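Skasto 지역경제·환경 지표 도구 사용 안내서
4장. 패널 자료 불러오기와 첫 추정 준비 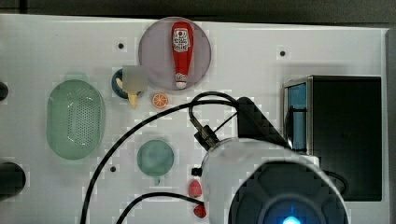
그림 4-1. 흰 탁자 위, 연보라색 반투명 접시에 놓인 빨간 케첩병

3장까지 잘 따라오셨다면 설치는 모두 끝났고, 이제 금융발전 지표와 배출량 지표를 한 표로 묶을 차례입니다. 처음 하시는 분은 이 장에서 시간을 가장 많이 쓰시는데, 조급해하지 마시고 차 한 잔 곁에 두고 천천히 진행하세요. 한 번만 제대로 묶어 두면 5장부터는 훨씬 수월합니다.

4.1 시작하기 전에

원자료 파일은 두 개가 필요합니다. 하나는 민간신용, 예금, 산업 부가가치가 들어 있는 경제 파일이고, 다른 하나는 탄소 배출과 에너지 사용량이 들어 있는 환경 파일입니다. 함께 제공되는 Mostance 연습 자료에는 두 파일이 모두 들어 있으니, 아직 본인 자료가 정리되지 않았다면 연습 자료로 먼저 해 보시기를 권합니다.

주의: 원자료 파일은 반드시 사본을 만든 뒤 사본으로 작업하세요. 병합 단계에서 저장한 내용은 되돌리기 메뉴로 복구되지 않습니다.

4.2 자료 불러오기

1. 주 화면에서 [자료] > [새 패널]을 선택합니다.
2. 패널 이름을 적습니다. 한글 이름도 괜찮지만 빈칸은 밑줄로 바꾸어 주세요.
3. 경제 파일을 먼저 지정하고, 이어서 환경 파일을 지정합니다. 순서가 바뀌면 기준 연도가 환경 파일 쪽으로 잡힙니다.
4. 식별 변수로 '지역'과 '연도'를 고릅니다. 두 파일의 지역 표기가 다르면 노란 표시가 뜨는데, 이때는 [표기 맞추기]를 눌러 하나씩 짝을 지어 주시면 됩니다.
5. [병합]을 누르고 진행 막대가 끝까지 찰 때까지 기다립니다.

참고: Mostance 연습 자료를 병합하면 관측치 수가 1168로 나옵니다. 664가 나왔다면 연도 형식이 문자로 읽힌 것이니, 3번으로 돌아가 연도 열의 형식을 '숫자'로 바꾸고 다시 병합하세요. 저희에게 들어오는 문의 가운데 꽤 많은 수가 바로 이 문제랍니다.

4.3 변수 변환

1. [변환] 탭에서 민간신용과 1인당 배출량을 선택합니다.
2. '자연로그'에 표시합니다. 값이 0인 관측치는 결측으로 처리되며, 목록은 화면 아래쪽에 따로 나옵니다.
3. 시차가 필요하면 '시차' 칸에 값을 넣습니다. 입력할 수 있는 최댓값은 7입니다.
4. [적용]을 누른 뒤 미리보기 표에서 첫 줄과 마지막 줄을 한 번 살펴보세요.

주의: 산업 부가가치는 이미 비율로 저장되어 있는 경우가 많습니다. 비율 변수에 다시 로그를 취하면 계수 해석이 달라지므로, 단위 열을 꼭 확인하신 다음 변환해 주세요.

4.4 결측값 살펴보기

통계가 늦게 시작된 지역은 앞쪽 연도가 비어 있기 마련입니다. [점검] > [결측 지도]를 열면 빈칸이 회색으로 나타납니다. 한 지역에서 빈칸이 24개를 넘으면 도구가 그 지역을 제외할지 물어보는데, 연구 목적에 따라 답이 달라지는 부분이라 저희가 정해 드리기는 어렵습니다. 제외하셨다면 보고서의 자료 설명란에 지역 이름을 적어 두세요. 나중에 심사 의견을 받았을 때 큰 도움이 됩니다.

보간 기능은 Himine 모듈을 설치하신 분께만 보입니다. 메뉴가 없다고 놀라지 마시고, 2장의 모듈 목록을 먼저 확인해 주세요.

4.5 저장

[파일] > [패널 저장]을 선택하고 형식은 '기본'으로 두시면 됩니다. 저장이 끝나면 왼쪽 목록에 패널 이름이 굵게 표시되고, 5장의 추정 메뉴가 열립니다.

최종 수정: 2021년 8월 14일

관련 문서
- 2장. 모듈 설치와 목록 확인
- 5장. 고정효과 모형 추정하기
- 부록 가. Kassab 형식 파일 변환
- Himine 보간 모듈 빠른 안내
- 4월 판 변경 사항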